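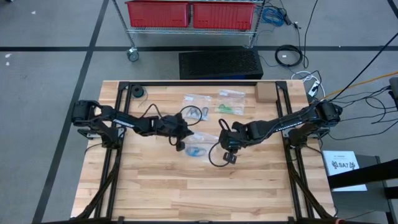 *Fig. 1. Two-arm station, cable task. Both grippers over the middle of the table, parts in zip bags toward the back.*

## Week 9: Learning from demonstrations when the object is floppy

OK, so last week was all rigid blocks, and I got a lot of emails saying "this seems easy." Fair enough! This week we do cables, and I promise you'll miss the blocks.

Think about what the policy needs to know. With a block, six numbers tell you where it is and you're done. A cable has a shape, and the shape changes every time either arm moves. Look at the loop going up and over from the left gripper in Fig. 1, then at the connector dangling under it. If you only track the gripper positions (which is what most of you did in the Renach assignment, and it worked fine there), you have no clue where that connector is. It can swing or twist while the gripper holds perfectly still.

### What we do about it

The method is plain behavior cloning with *action chunks*. The policy looks at the camera image plus the joint angles and predicts a short run of future moves for both arms in one go. In our Revex code a chunk is 21 steps, and we replan after 9 of them.

Why chunks? Two reasons I care about:

- Small errors get fewer chances to pile up, as you make fewer separate decisions per task.
- People pause when they teleoperate. A one-step policy sees a pause, copies it, and can sit there forever – I've watched it happen through an entire cup of coffee.

The catch is that a long chunk is partly blind. If the connector swings at step 3, you don't find out until you replan. Try a few lengths in the lab and plot success against chunk length before you believe my number.

### The data

The training set has 577 demonstrations. We kept one policy for both arms, so a single network outputs everything. I tried separate networks first (my idea, sorry) and the arms drifted out of step at the handover, where timing matters most.

Results on held-out starts, 11 trials each:

| Policy | Successes |
|---|---|
| One step, joint | 2 |
| Chunked, separate arms | 5 |
| Chunked, joint | 9 |

Please don't get too excited about that last row. Eleven trials is tiny, and I want you to put an error bar on it in question 2 of the problem set.

### Before Tuesday

Read the Mohammadi handout, sections 1 and 2 only. Section 3 is on force sensing and we'll skip it until later. Also pull the newest Juner config, because the old one has the left and right joint order swapped and your loss curves will look great while the arms do nonsense.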